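January, kitchen notebook, afternoon

Picking up from the last page, where I'd complained at length about the island and then gone home. Today we did something about it.

The thing about the island is that everybody puts things down on it and then walks away, me included (me especially, if you ask Soon-im). So the plan Idris and I cooked up over coffee was to try a bucket right up against the side of it, on the low stool, and see whether clearing up goes better when the mess only has to travel over the edge. We've had buckets before, of course! But they were always on the floor, over by the counters, and you had to carry a fistful of wet tea bags across the tiles to get there. Guess how the tiles looked.

Setup, for whoever reads this next. Black bucket, the round one with the wide rim. It goes on the orange-brown stool, handle folded down to the front so it doesn't catch your sleeve. I tried it with the handle toward the island first and hated it. The stool is short enough that the bucket stays well below the tabletop, and you can push a whole heap over the side with your forearm. Very satisfying. Heledd did it with potato peelings and wanted to do it again.

Please keep it clear of the double socket. I know the side panel looks like the obvious place to shove the bucket tight up against, but the outlets are right there, and I don't want peelings or dishwater anywhere near them. Huw wanted tape on the floor to mark the spot. I said no tape, we've only just got the last lot of gum off the tiles. We left it that the stool lives toward the front, and if you need to plug in the hand mixer you move the bucket first. Move it back after!

The tablecloth. I've gone back and forth on this one. The white one with the black grid is on now and I like it a lot, the lines make it easy to see when it's been pulled crooked, but the overhang bugs me a little on the bucket side. When you sweep things off toward the bucket the cloth wants to come too. Ynyr says clips. I found the Gevik clips in the drawer and they're too small for the tabletop, they just ping off. Next try is a strip of non-slip mat under the cloth, and I'll write down how that goes.

Cleared in the first pass: crumbs, onion skins, the dead batteries (not in the bucket, obviously, those went in the jar), and a receipt from Ternent for 2 sink strainers that I'd been hunting for since before the holidays. I taped it in at the back.

What I keep tripping over is the bags. The white ones, the red ones, whatever the shopping came in. They get crumpled up and left at the corner and then nobody wants to decide if they're trash. My vote: smooth them, fold them, into the drawer. If it's torn, it goes. Soon-im folds hers into little triangles and I'm not going to ask that of anyone else, but flat would be nice. I didn't get that far today, you'll see them at the end of the entry, along with the blue and white cup that keeps ending up on its side. Cups go to the sink, people.

Things to sort out before the next round:

- mat under the cloth
- bigger clips, if the mat's no good
- a lid for the bucket? Idris says it'll just get in the way, I think it'll smell without one
- ask Heledd about the Itura liners, she said the roll is 11 dollars and fits a wide rim

I rinsed the bucket out at the end and gave the ridges on the bottom a proper scrub with the old brush, that's where the coffee grounds settle. The stool got a wipe too. If you want the other brush, the good one, it's hanging inside the cupboard door and it is NOT for the bucket.
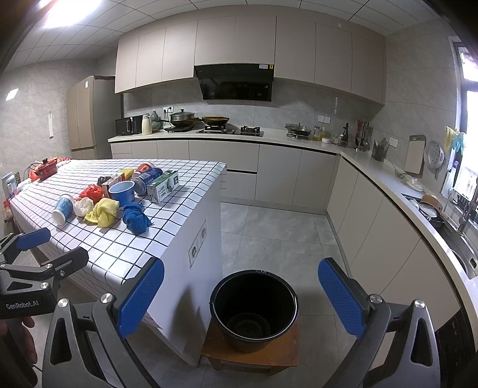 710 words

Comments

Ynyr Owen
I still say clips. You used the wrong ones, the big ones are in the box with the picnic stuff.

Soon-im Min
The triangles take four seconds. I'll show everyone!

Huw Bellis
No tape, fine. Can I at least put a pencil mark under the stool?

Heledd Bevan
Liners ordered. Does anybody mind if they're green?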